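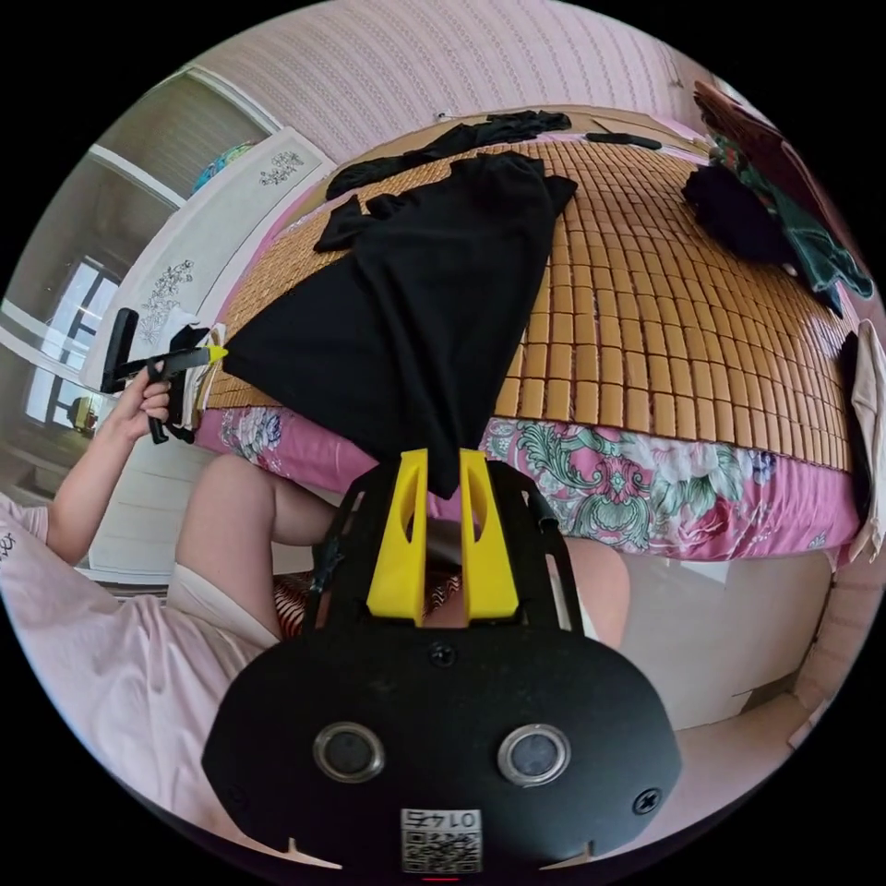

A black garment hanging over the edge of a bed.

I met her at a diner in Lastville on a Wednesday, a little before seven in the morning, because that was the only hour she had. She works nights at the Inmont warehouse, and she's one of the people who got the petition going after the company changed its rules on religious head coverings last January.

"I wasn't trying to be anybody's leader," she told me, stirring her coffee for way longer than it needed. "I just wanted to go to work dressed the way I always go to work!"

The petition asked Inmont to let people wear their own coverings on the floor again. She figured she'd get her shift and maybe a few cousins to sign. By the time it was handed in, it had 1174 names on it, and 79 of those came from managers. I asked if that surprised her.

"The managers? Oh my gosh, yes. One of them signed it right in front of me in the break room and then asked where I got my lunch."

Inmont's first answer was a two-line email. The second was a statement on the company website, with a big banner about standing together, and that's the part that still bugs her. "The banner was nice," she said. "I liked the colors. But I can't wear a banner to my shift."

She grew up in Halliday, where her mom sewed for half the street, and she moved out here for the job. We got a little lost talking about Halliday (I used to go there for the county fair, and she swears the fair was better before they moved the parking). Then back to it. Would she do it all over again?

"Some days. My sister says I talk about it in my sleep - and I don't even sleep that much."

The company has now agreed to 2 meetings with workers. The first is set for the union hall on Gomska Avenue, and she's been told there's room for everyone who wants to come. She plans to bring her aunt, who has never worked at Inmont but has a lot to say about it.

Her ride was outside by then, so she wrapped up the other half of her toast in a napkin and took it with her.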